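Workshop tips: software for pick-and-place benches

Keep your grasp settings in one file, with units. We lost an evening to a width typed in centimeters.

Log the gripper opening and the wrist pose on the same clock. If they drift by more than 9 ms, Wokitz will still play the episode back, but the planner learns to close late.

Nested paper cups are hard on perception. A white stack reads as one tall object, so label the top cup separately and mask the rims.

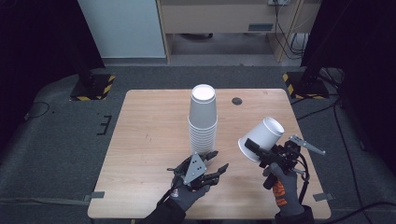 Cup stack, bases up, with one cup held in the right gripper.

Trim idle time at both ends of each episode before training. Leave 2 seconds - less and the start pose gets noisy.

Black holes in a tabletop can show up as small objects. Add them to the ignore map once, then save the map with the table name.

Cap the planner at 700 steps while you are testing. A run that needs more usually has a bad goal pose.

Back up the calibration before you update Zapata. Build 1751 resets it.

Updated 10 December 2025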